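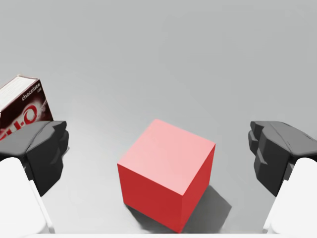 Simulated wrist view with the fingers open on either side of the red cube. A box of chocolate pudding mix stands farther back on the table.

The Last Hand's Width

By the time a gripper is close enough to pick something up, the planner has usually finished its work. The arm has a path, the path is free of collisions, and the target pose was fixed several hundred milliseconds ago. Whatever error remains has to be dealt with in the final approach, and the software that handles that stretch gets far less attention than the planner does.

Zititz, a controls shop that sells grasping software to integrators, rebuilt this part of its stack in January. The old version ran open loop from the pre-grasp pose to contact. The new one, called Flindia, keeps estimating the pose of the target from the wrist camera and corrects the arm until the fingers start to close.

A cube is an easy shape for a grasp planner and an awkward one for a pose estimator. Turned by 90 degrees about its vertical axis it looks the same, and a tracker that doesn't know this will sometimes jump between equivalent answers. Flindia folds the symmetric poses into one before the filter sees them. Each object model carries a short symmetry table, and the engineer who adds the model fills it in by hand.

Lighting is the second problem. The top of a plain red cube under an overhead light can come out salmon pink while a side face stays dark red. A color threshold tuned on the side loses the top. Flindia uses color only to propose a region, then fits edges inside it. Soft shadows on the table rarely pass the edge test. Hard ones do, and the filter has to reject them by their motion over several frames.

The third problem is the hand itself. From the wrist, the fingers cover part of whatever lies behind them, and printed packaging with half its logo hidden can pull a feature matcher well off target. The gripper's own geometry is known, so the software renders it from the joint readings and masks those pixels out. The mask is padded by 2 pixels. More padding hid thin objects between the fingers, and less let the finger edges leak into the fit.

All of this is tested in simulation first. The regression suite, built on a scene library from Skandbridge, holds 438 approach sequences. Of these, 139 place a second object near the target or partly behind a finger. A change to the estimator is merged only if no sequence gets worse by more than a set margin in final lateral error.

The correction loop runs every 35 milliseconds. Bodnár, an integrator that tested an early build, asked for a faster one. Zititz declined — the arm controllers it supports smooth their commands over a longer window, and the extra updates would have been averaged away.

Transparent objects are still handled by the old open-loop code.

November 1, 2019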